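The Crayfish Question

My mother-in-law has asked me twice since October whether she should hold off replacing her dishwasher and wait for the robot. She is 78 and reads the business pages. I told her to buy the dishwasher. My reasons took longer to explain than she was willing to stay on the phone, so I'm putting them down in print.

Take clearing up after lunch, a job I have been avoiding with great skill for decades. 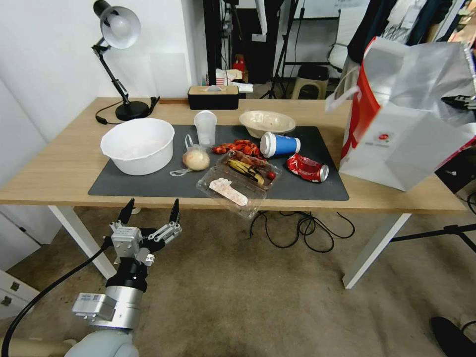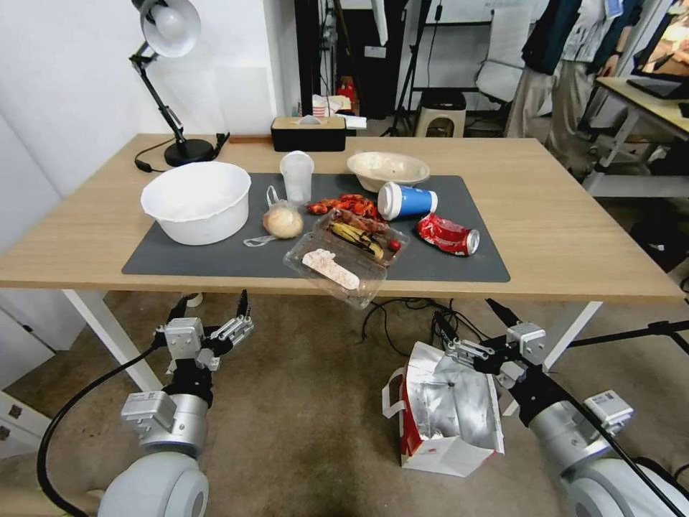 Crayfish, a banana peel, a soft drink can, a bun still in its bag.

Everyone who talks about household robots talks about picking things up, and fair enough, picking things up used to be the hard bit. A cup on its side is a reasonable thing to ask of two metal fingers these days. A can is easier again. What I'd like to know is what the machine thinks a bun is. In my house a bun in a bag is tomorrow's lunch. In my brother's house it is rubbish the moment anyone has looked at it sideways. The bun is identical in both kitchens, and the correct answer lives in the head of whoever paid for it.

Then there is the crayfish. I can pick up a pile of shells in one go by cupping my hands and not thinking too hard. Two fingers have to go at it shell by shell, like a heron with a grudge, or else somebody has to teach the thing to use a scraper. Neither is impossible. But I have seen how long my teenagers take to clear a table with ten fingers each, and I'm not sure I have the patience to supervise anything slower.

I did get some perspective from Felicja Gajewski, who ran the packing floor at Amcombe before she retired. They put in an arm from Skanness to load cartons, and it loaded 600 an hour without a murmur as long as every carton was the same carton. When the supplier changed the tape, it took 48 hours to get it going again. She liked that machine. She just never confused it with staff. "It was brilliant at Tuesday's box," she told me, and the lunchroom at Amcombe was still cleaned by a bloke called Hong with a trolley.

That is the gap, I think. A shop floor can be tidied up until it suits the machine. You bolt things down, paint lines, send back the cartons with the wrong tape. A kitchen won't have a bar of it. Mine contains 96 fridge magnets and a drawer that only opens if you lift it first.

I'm not a sneerer, mind you. I sneered at robot vacuums and now I own one, and it does a decent job of the hallway once I've picked up the shoes, the charger and the dog's rope – which I grant is most of the work of vacuuming a hallway. I expect something with arms will be clearing tables in aged care homes and canteens well before it gets to my place, and good luck to it. Those tables are all alike, and no one there has feelings about the bun.

My mother-in-law's dishwasher arrived last month. It cost her $300 more than she wanted to pay and it doesn't load itself. She has me for that on weekends.

Contact the Prirkside Courier opinion desk | © Prirkside Courier | Back to top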